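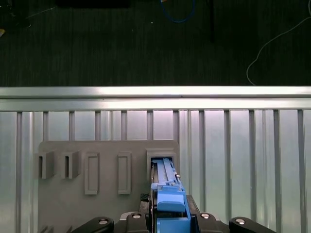

Birsen Çetinkaya asks whether a plastic part that enters its slot at the tip and then refuses to go further should be tapped home with a mallet. The advice of this page is that it should not. A holder on a panel board is made to accept its part by hand pressure, and resistance is a sign that the part is out of line.

January 27, 2018
By Eduardo Henriques, Hestberg Household and Workshop Advice

Readers fitting tool boards and storage panels are advised to proceed as follows.

Offer the narrow end to the opening first and let it rest there before pressing. Look along the length of the part from the side and from above. If it leans, bring it upright and try again. Where there is a ridge or a small tab, check which way it faces; many parts will enter a square opening the wrong way round for a short distance and then stop.

Hold the part by its thicker end and press steadily along its length. Pressing from one side strains the holder, and a cracked bracket can seldom be glued well enough to bear weight.

A part that is straight and still tight may be eased with 800 grit abrasive paper, wrapped round a flat stick and passed lightly over the inside faces of the slot. Four strokes to each face are sufficient before the fit is tried again. Wipe out the dust with a dry cloth. Oil and washing-up liquid are not recommended, as both collect grit.

Boards fixed upright should be secured to the wall before anything is fitted to them. Leave 12 cm clear in front of the holders so that the hand can approach squarely.

The next page in this series will appear in April and will deal with drawer runners.

Related items
Choosing wall plugs for old plaster
Labelling small parts in the workshop
Care of the 1938 Tarnitz bench vice

Comments

Lindemann: The remark on tabs is correct. I had two hooks in back to front for nearly a year.

Stultis: Would the same paper be suitable for a wooden rack?

E. Henriques: It would, although a coarser grade will be quicker on softwood.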